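## Registering a change of address on a residence permit

A permit holder who moves must update the address on the permit before it can be renewed. In Tristley the filing window is 29 days from the date on the new lease. The same steps apply to work permits and family permits.

### What to gather

- Passport and current permit card
- Signed lease for the new address, all pages
- Form 546, printed single-sided
- A letter from the employer (work permits only)

Names must match the passport exactly. If the lease shortens a middle name, ask the landlord to reissue it before filing.

### Filing the form

1. Create an account on the Sendent portal with the permit number as the user name.
2. Select "Change of address," then the permit type.
3. Upload the lease as one file. Separate pages are rejected.
4. Pay the fee of 1000 and save the receipt number.
5. Book a counter visit at the Baser Street office.

Family members on the same permit are listed in part 5 of the form. Each adult signs his or her own line. A parent signs for a child.
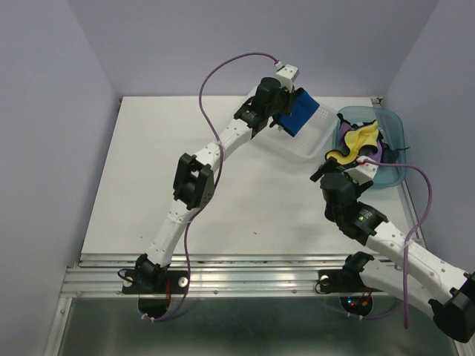
At the counter, hand over the originals and the receipt. The clerk keeps the form and returns everything else. The old card stays valid for travel while the new one is being made — carry the stamped receipt with it.

### If the filing is late

A late filing is still accepted, with a written statement of the reason. Attach it behind the lease. Tenants in the Schumacher district file at the annex, where late cases are taken before 11 a.m. only.

Page maintained by Danai Petridis. Fee checked in December.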